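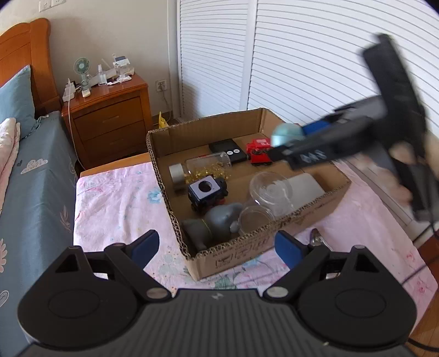 段ボール箱の小物を手持ちグリッパー2台で扱う作業。右のが水色の丸いところに来てます。

この箱の作業で集めたデータを双腕に流したら、腕どうしがぶつかりました！ 原因がわかってきたので、長いけど全部書きます。ログ好きな人はぜひ最後まで。めちゃくちゃ面白かったんです（壊れかけたけど）

まず構成。人がグリッパーを両手に1台ずつ持つか、2人で1台ずつ持って、小物を出したり入れたりする。その軌跡と開き幅を記録して学習に使い、再生側は双腕のKoltbergです。収録ソフトはPetchrat。自分の担当は収録から再生までのつなぎのところ。

事故は2022年8月10日の午後。右腕が箱から小物を持ち上げて、左腕が空いた場所へ入っていく、という動きの途中でした。左が早く入りすぎて、まだ上がりきっていない右の指の付け根に横から当たった。音は「コツ」くらい。でも心臓には悪い音。

けが人はゼロです。柵の内側に誰も入っていなかったし、接触検知でちゃんと停止しました。ここは本当に良かった。速度制限を下げたまま試していたのも効いてます。前の週の自分、えらい！

損傷は、右の指パッドが片方めくれたのと、リンクの軸にわずかなガタ。パッドは交換、軸は締め直して済みました。予備のパッドを机の引き出しに入れておくと幸せになれます。

最初に疑ったのは学習したモデルのほうでした。珍しい配置で変な動きを出したんだろう、と。で、モデルを外して収録した軌跡をそのまま再生してみたら、やっぱり左が早い。モデルさん、疑ってごめんなさい。

次に疑ったのが左右の腕の座標合わせ。位置がずれていれば当たるのは当然なので。でも治具で測り直したら合ってるんですよ。きれいに合ってる。合ってるのに当たる。このあたりから楽しくなってきました。

ここでMarisol Esquivelさんに見てもらったら、グラフを開いて最初のひとことが「位置じゃなくて時刻のほう、見た？」でした。見てませんでした。左右を同じ時間軸に重ねた図すら作ってなかった。

重ねました。ずれてました。100ミリ秒！ 左の記録が右よりも先に進んでる。

100ミリ秒って、片手の作業なら全然平気な量なんです。自分の手と画像が少しずれるくらいで、モデルもそこそこ吸収してくれる。でも2本の腕が同じ箱に出入りするとなると話が別で、相手がどいた場所へ入る動きばかりだから、ずれた分だけ相手がまだそこにいる。

しかも箱が低くて狭いんですよね。広いテーブルの端と端で作業してる収録だと、同じずれがあっても何も起きなかった。だから6月の試験では気づけなかった。あのときの課題は左右が近づかない片づけでした。課題の選び方が甘かったです。反省。

じゃあなぜずれるのか。ここがいちばん好きなところなので細かくいきます。

Petchratは収録開始のときに左右のグリッパーと時計合わせをします。これは正しく動いてました。開始直後の左右の差はほぼ見えないレベル。優秀。

問題は途中で片方の接続が切れて、自動でつなぎ直したとき。再接続すると、その1台だけもう一度時計合わせが走るんですが、その時点で受信バッファに残っていた古いデータに、新しい基準で時刻を振ってしまう。で、その差が収録の最後まで引きずられる。

画面にはなんの警告も出ません。再接続は「成功」として緑の表示になる。成功はしてるんですよ、接続は。ログの奥に1行だけ、時計合わせをやり直したという記録が残ってました。その1行を見つけたとき、椅子から立ちました。

再現試験もしました。左だけわざと通信を切って、つなぎ直して、左右の指を同時にパチンと閉じる。記録上では左が先に閉じてる。3回やって3回とも同じ向きに同じだけずれました。こんなに素直に再現してくれるバグ、なかなか会えません！

この「左右同時にパチン」がすごく便利なので、同じようなことをしてる人はぜひ。収録の最初と最後に入れるだけで、開き幅の波形を見れば左右のずれがすぐわかります。道具いらず、追加の配線もいらず。

最後にも入れるのが大事です。最初だけだと今回みたいに途中からずれるケースを見逃します。自分は最初だけで満足してました。うん。

さて、過去のデータの話。箱の課題の収録は全部で2,395本。この中に途中で再接続したやつがどれだけ混じっているか、ログを機械的に洗うスクリプトを書いて、いま回してます。全部捨てることにはならなそうで、ほっとしてます。

再接続の記録がある収録は、ひとまず学習から外します。時刻を後から補正する案もあるんですが、どの瞬間からずれたのかが本数ごとに違うので、波形だけで決めるのは怖い。補正してよいかは、画像側で物をつかんだ瞬間と突き合わせてから決めます。

片手だけの課題には影響しないはず、と書きかけて手が止まりました。「はず」で一度当たってるので、こちらも突き合わせます。

再生側の対策。いままでは左右の腕がそれぞれ自分の軌跡を追っていて、相手がどこにいるかは見ていませんでした。いま思うと大胆。箱の上に共有の区域を作って、片方が入っている間はもう片方が手前で待つようにしました。

この待ちを入れると動きが少しもたつきます。見た目のかっこよさは減ります。でも待ってからスッと入っていくところ、礼儀正しくてかわいいです。個人的には前より好き。

それから、収録した軌跡を実機に流す前に、シミュレータで左右の距離だけは必ず見ることにしました。指先どうしが近づきすぎたら、実機に送るボタンが押せなくなる。事故の軌跡を入れてみたら、ちゃんと押せなくなった！ 拍手してしまった。

収録する人向けの手順も変えてます。途中で切断の音が鳴ったら、つながり直してもその回は終了。続けたくなる気持ちはわかります、いい感じに進んでるときほど切れるので。でも1本録り直すほうがずっと安いです。

Stolladdenの作業メモにも同じ内容を貼っておきました。再現手順、ずれた波形、対策前後の設定値。波形の図は拡大して見てください、左の立ち上がりがくっきり先に来てて本当にきれいなので（事故の図に言う言葉ではないけど）

Petchratの不具合報告も出しました。お願いしたのは二つ。再接続時に古いバッファを捨てること、時計合わせをやり直したら画面に出すこと。後者だけでも入ったら、かなり助かる人がいると思う。

ひとつ質問もらったので追記。「接触検知があるなら当たっても平気では？」 平気じゃないです。検知は当たってから働くので、速度が高ければ止まるまでに押し込みます。今回パッド1枚で済んだのは、低速だったおかげが大きいと思ってます。

もうひとつ。「そもそもなぜ接続が切れたのか」 これはまだ調査中です。左ばかり切れるので、コネクタの差し込みが浅いのか、持ち方でケーブルが引っぱられるのか。明日は左右のケーブルを入れ替えて録ります。右が切れるようになったらケーブルが犯人。

スクリプトの途中経過、続きにぶら下げます。波形に変なところを見つけた人は遠慮なく教えてください、すごく喜びます！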